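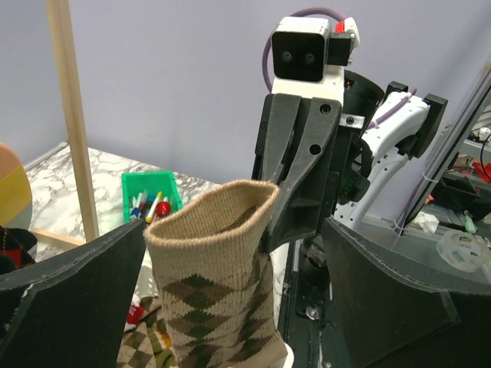
ニット靴下の手入れと補修手順

最終更新:10月2日

対象はウール混、綿混、アクリル混の編み地の靴下。着圧ソックスと、底面に滑り止め樹脂が付いたものは扱わない。無地、リブ編み、アーガイルなどの柄物のいずれも手順は共通だが、柄物については色止めと補修糸の項に補足がある。

1. 洗濯前の確認

洗濯表示を見る。靴下は本体に表示がなく、台紙やシールにのみ記載されている製品が多いため、台紙を捨てる前に撮影しておく。表示が残っていない場合は、ウールを含むものとして扱う。

次に裏返す。口ゴムの部分から手を入れ、つま先をつまんで引き出す。履き口を左右に強く広げるとゴム糸が切れることがある。裏返したあと、つま先の縫い目に溜まった繊維くずを取り除く。爪ではなく、毛先の軟らかい歯ブラシを使う。

柄物で裏側に渡り糸があるものは、渡り糸が足の指や洗濯機の部品に掛かっていないかを見る。すでに引き出されている糸は切らない。表側から編み針か毛糸用とじ針で目を順に送り、余りを隣の目に分散させる。

2. 色落ちの試験

濃色と淡色が隣り合う靴下は、初回の洗濯前に試験を行う。

手順
a. 白い綿布を水で湿らせ、洗剤の原液を少量つける。
b. 濃色部分の裏側に当て、軽く押さえて数分置く。
c. 布に色が移るかを見る。

色が移った場合は単独で手洗いとし、つけ置きはしない。すすぎ後はただちに脱水し、濡れたまま重ねない。二足以上を同じ桶に入れることも避ける。

3. 手洗い

使用するもの
・洗面器または桶
・中性洗剤(本稿ではPloston 91を使用。ほかの中性洗剤でも手順は同じ)
・タオル
・ネット

桶に30度以下の水を張り、洗剤を溶かしてから靴下を入れる。洗剤の量は容器の表示に従う。押し洗いを繰り返し、かかととつま先は手のひらで挟んで押す。こすり合わせると毛玉とフェルト化の原因になる。

水を替えてすすぐ。泡が出なくなるまで行う。洗いの水とすすぎの水の温度はそろえる。ウールの縮みは温度差と摩擦が重なったときに進みやすい。

柔軟剤は任意とする。使う場合は最後のすすぎで入れる。吸湿性を優先する登山用の靴下には使わない。

4. 洗濯機で洗う場合

裏返したままネットに入れ、手洗いコースまたはドライコースを選ぶ。ネットは靴下が中で偏らない大きさのものを使う。面ファスナーの付いた衣類とは分ける。ファスナー類は閉じておく。

脱水は一分以内で足りる。標準コースしかない機種では、脱水だけを手動で止める。

5. 脱水と乾燥

手洗いの場合は絞らない。タオルの上に平らに置き、端から巻いて上から押す。水気が残るようであれば、乾いたタオルに替えてもう一度行う。

形を整える。かかとの位置を合わせ、つま先の縫い目を水平に戻し、リブの畝を縦にそろえる。丈が縮んでいるときは、濡れているうちに両手で縦方向へ少しずつ伸ばす。

干し方は次のとおり。
・ウール混:平干し。風の通る日陰。
・綿混:履き口を上にして、ピンチで口ゴムの片側だけを留める。
・アクリル混:綿混と同じ。ただし直射日光は避ける。

乾燥機は表示で許可されている場合に限る。口ゴムに天然ゴムを使った古い製品は、許可の表示があっても自然乾燥のほうが長持ちする。

6. 毛玉の処理

毛玉は完全に乾いてから取る。靴下の中に厚紙の型か、丸めたタオルを入れて面を張る。型はValtnessの靴下型Mを使ったが、牛乳パックを足の形に切ったものでも代用できる。

電動の毛玉取り器を使うときは、刃を編み地に押し付けず、円を描くように動かす。履き口のリブは畝の山が刃に当たりやすいので、はさみで一つずつ切る。指で引きちぎると周囲の繊維が引き出され、同じ場所に再び毛玉ができる。

かかとの裏側は毛玉を取りすぎると薄くなる。光に透かし、周囲より明らかに明るく見える部分には刃を当てず、次項の補強に回す。

7. 薄くなった部分の補強

穴が開く前であれば、メリヤス刺しゅうで補強できる。

使用するもの
・補修糸(ウールとナイロンの混紡。作業例ではGirariの色番827)
・毛糸用とじ針
・ダーニングマッシュルーム、または電球形の丸い型

手順
a. 靴下を表に返し、型をかかとに入れる。編み地は伸ばしすぎない。
b. 薄い部分の外側、傷んでいない目から針を出す。糸端は裏に残し、玉結びは作らない。
c. 一段上の目の根元を横にすくい、糸を引く。
d. 最初に針を出した位置へ戻して入れ、隣の目から出す。
e. 端まで進んだら一段上がり、逆方向に進む。
f. 傷んでいない目に達するまで続け、糸端を裏の目にくぐらせて切る。

糸の引き加減は元の編み目の大きさに合わせる。きつく引くと補修部分が硬くなり、履いたときに当たる。

柄物の場合、補修糸は傷んだ部分の地色に合わせる。菱形の境目にかかるときは、面積の広いほうの色で先に全体を刺し、もう一方の色を上から重ねる。細い斜線の柄は最後に一本取りで入れる。

8. 穴が開いた部分のダーニング

穴の縁の切れた糸は切り落とさず、裏側に倒しておく。

手順
a. 穴の周囲をひと回り並縫いする。穴の縁から4ミリほど外側を通す。
b. 縦糸を渡す。並縫いの外から始め、穴をまたいで反対側の目をすくう。間隔は補修糸一本分とする。
c. 横糸を通す。縦糸を一本おきにすくい、次の段では上下を入れ替える。
d. 一段ごとに針先で糸を寄せる。
e. 並縫いの外まで織り進め、糸端を裏で始末する。

仕上げに当て布をして、スチームアイロンを浮かせた状態で蒸気を当てる。アイロンの重みはかけない。冷めるまで型に入れたままにすると面が落ち着く。

穴の直径が三センチを超えるものは、ダーニングでは履き心地が悪くなる。つま先であれば編み直し、かかとであれば別布を当てる方法をとる。

9. 履き口の緩み

ゴム糸が切れていない緩みは、濡らしてから畝を寄せて乾かすとある程度戻る。戻らない場合はゴム糸を追加する。

裏返し、リブの裏の目だけを横にすくって一周通す。段を変えて三周か四周通し、両端を固結びにする。ゴム糸は足首に合わせて長さを決める。表側に響くときは、すくう目を浅くする。縁の色が本体と異なる靴下では、縁の中には通さず、一段下から始める。

10. 保管

左右を重ね、かかとの位置で二つに折る。片方の履き口をもう片方にかぶせてまとめる方法は、口ゴムが伸びるため長期の保管には向かない。

ウール混は防虫剤とともに密閉できる容器に入れる。防虫剤は種類の異なるものを併用しない。2月から春先にかけて厚手のものをしまう場合は、見た目に汚れがなくても一度洗ってから入れる。

変更点
・手順2に、つけ置きをしない旨を追加。
・手順8の並縫いの位置を修正。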